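Dudás Pocket Ruling Pad

The Dudás pocket ruling pad (usually just "the Dudás") is a small stapled notepad, sold in stationery shops and by mail. Best known for its ruling, a faint gray grid that stops short of the outer edge and leaves a blank margin for dates or page numbers.

Design

Card cover, rounded corners, two staples. 100 pages in the standard pad, all numbered by hand by the owner if at all. Last 10 pages are perforated — a feature people either use constantly or never touch. No elastic, no ribbon. Cover comes in gray, rust and a dark blue that scuffs fast.

Paper

Smooth, slightly off-white. Takes pencil and ballpoint well. Gel ink dries slow, and fountain pens are hit or miss: fine nibs mostly behave, broad ones feather and show thru on the back. The paper was changed once, in September, the year isnt printed anywhere on the pad. Older stock feels rougher and is prefered by some pencil users.

Versions

3 sizes. The smallest fits a shirt pocket, the middle one is the common one. The largest was made for the Ovia desk tray and is hard to find without it. A plain-paper version was sold briefly under the Zomex name, same cover, different staples. First plain run was 1,335 pads. Not reissued.

Reception

Mostly liked, mostly for the ruling. Complaints center on the staples, which loosen once the perforated pages are gone, and on the cover. Often compared with the Boreck memo book, which is sewn and lies flatter but costs more. Adoración Esteban's comparison of the two, posted January 29, 2021, put the Boreck ahead on binding and the Dudás ahead on paper.

Striped knitwear, green ribbing

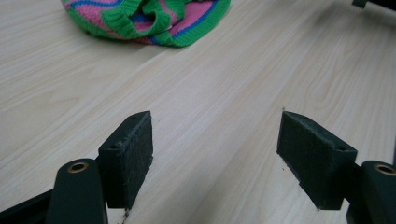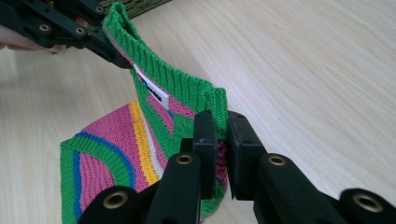
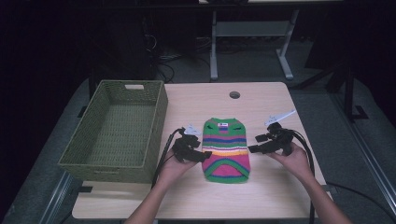 Rozália Virág disagrees with the staples complaint, writing that hers held fine after every perforated sheet was torn out, and that the real weak spot is the cover fold, which splits at the bottom first. She tapes it on day one and would still buy the rust one again.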